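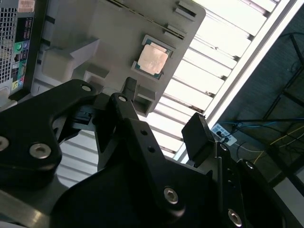
Retiring an Office Computer: Instructions for Departments

Applies to: all desktop computers on the Skusach equipment register
Office responsible: Equipment Records, Kustgate Building
Contact: Elisa Fiore

These instructions explain how a department removes a desktop computer from service and from the equipment register. The register currently lists 2,521 desktop computers. Each remains charged to the department named in its entry until the steps on this page are complete, including computers that are switched off or kept in storage.

Before you begin

You will need the asset number of the computer, the name of its last regular user, and the approval of your department head. Approval may be given by email. Leased computers are handled under a separate procedure and must be returned through the Stougaard lease desk.

Step 1. Confirm that the computer may be retired

Search for the asset number in Planetti and open the entry. If the status reads "Hold," stop and contact Equipment Records. A hold usually means that files on the computer are needed for an audit or a records request, and only the office that placed the hold can lift it.

Step 2. Save the files that must be kept

Ask the last regular user to move all work files to the department's shared drive. Check the desktop, the downloads folder and any local mail archive – these are the places most often missed. If the user has left Skusach, the department head should name another employee to review the files.

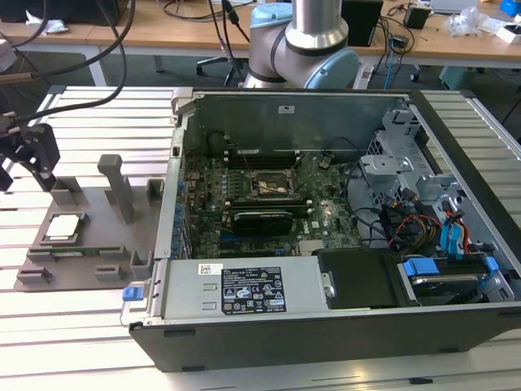 Allow the user 2 working days to confirm in writing that nothing further is needed. Keep this confirmation with the department's equipment papers for 12 months. Personal files are the user's own responsibility and should not be copied to the shared drive.

Step 3. Request erasure of the drive

Submit Form 725 through Planetti and select "Erase and retire." Do not erase the drive yourself, and do not remove it from the computer. The technician records the serial number of the drive on the form and signs it when the work is complete. A form without this signature will be returned to the department.

Step 4. Record the computer and its parts

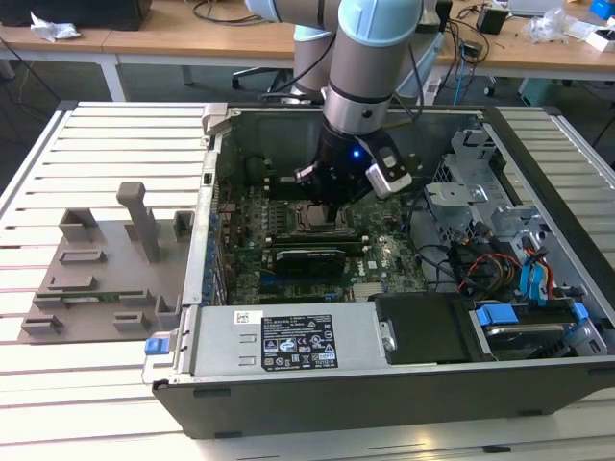 The parts section of Form 725 is completed by the technician, but the department must check it against the register entry before signing. Memory, expansion cards and power supplies are listed on separate lines. Numbers should be copied exactly, including any leading zeros. A part may carry more than one label: the power supply at the front of the open case has a black label with white print, and a small white barcode sticker to the left of it. Enter only the serial number on the form, and leave the line blank if you are not certain which number is correct.

Step 5. Arrange collection

Collections from department offices are made in the morning. Select a time in Planetti and attach the printed collection slip to the outside of the computer. Keyboards, mice and power cords may be placed in one box with a single slip. Monitors have their own register entries and require a separate form.

Step 6. Check that the entry has been closed

Once the computer has been received at the Kustgate Building, its status changes to "Retired" and the department head is notified by email. Charges end with the month in which the status changes – a computer marked as retired in August is charged for August and not for September.

If the status has not changed by the end of the month, send the asset number and a copy of the collection slip to Elisa Fiore at Equipment Records.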